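Chapter 4
Reading the Course Before You Ride It

Print this chapter | E-mail this chapter
Reading time: 4 minutes

I rode my first real course at a schooling show in Plalham on a bay gelding called Royer, and I forgot it. The whole thing. I jumped fence one, I jumped fence two, and then I looked up and saw a field full of painted poles that could have been put there by aliens. Royer, who was a much better horse than I deserved, kept cantering along and waiting for somebody to tell him where to go. I steered him at a nice-looking oxer (it was fence seven) and the whistle blew.

I'd studied the course map, too! I'd stood there by the in-gate and chanted the numbers to myself like a phone number: one, two, three to the left, four, five. That was my mistake, and it's one I see my students make every season, so we're going to spend this chapter on it. A course is more than a string of fences. Most of your round is spent on the ground between them, and that ground is what you have to learn.

Start with the map. When it goes up, don't count jumps. Put your finger on the start line and trace the track you'd ride, slowly, all the way to the finish. Notice where your finger changes direction, because those are your changes of lead. Notice where it runs along the rail and where it cuts across the middle. I like to say it out loud as a sort of story: "up the long side, roll back left before the gate, bend out to the blue one, all the way down to the end and use my corner." You'll feel silly. Do it anyway, everybody at the in-gate is muttering.

Then walk it. You'll need a walking step you can trust, and we'll practice that in the exercises at the end. The usual way is to learn to take a three-foot step, so that four of your steps make one twelve-foot canter stride. Between two fences you allow two steps for the landing and two for the takeoff, and whatever is left over you divide by four. My step was a disgrace when I started. I put down a tape measure in the barn aisle at home and walked beside it until I could do it while talking, and I still check myself each spring, when I've spent the winter shuffling around in big boots and my step has shrunk.

Walk the turns as well as the lines. This is where I get bossy with people. I'll watch a rider pace off a five-stride line with enormous care and then stroll straight across the grass to the next jump, cutting off the corner the horse will have to canter around. Your horse can't take that shortcut. Walk where his feet will go, and look up at the next fence at the same spot where you plan to look up when you're riding.

While you're out there, look at the footing and where the gate is. At Clilloda, where I taught for years, the ring sloped a little toward the barn, and every horse on the place got quick going downhill and sticky going back up. A line that walked as an easy five rode like a four and a half in one direction. You won't find that on the map. 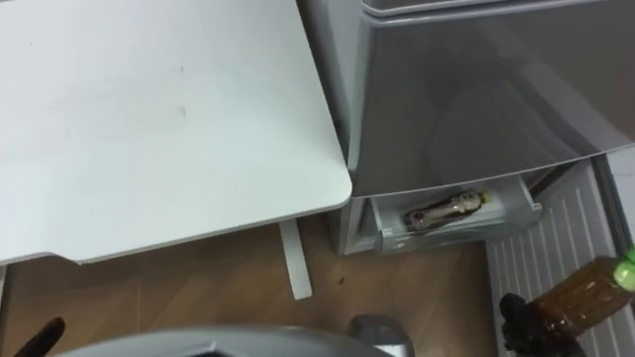 You also want to think about your own horse and how he goes. The distances are set for an average stride, and I've hardly ever owned an average horse. My old mare Brimanus had a stride like a sewing machine, so when a line walked as a six I knew I had to land and go, or else settle for a tidy seven and give up a bit of polish. Either one was fine. Dithering between them until the last two strides was how I ended up around her neck.

Last thing before we get to the diagrams. Once you've walked it, turn your back on the ring, shut your eyes and ride the course in your head at canter speed. If you go blank somewhere, that's the place to go back and look at again. For me it's nearly always the spot right after the combination, when I've been so busy worrying about getting through that I haven't planned anything for the other side.

Get a pencil. The first course is a simple one, eight fences with two changes of direction, and I'd like you to draw your track on it before you read any further.

Related chapters
Chapter 2: Rhythm Over Ground Poles
Chapter 3: Straight Lines and Why They Wander
Chapter 5: Bending Lines
Chapter 6: Your First Combination
Appendix: Stride Chart for Horses and Ponies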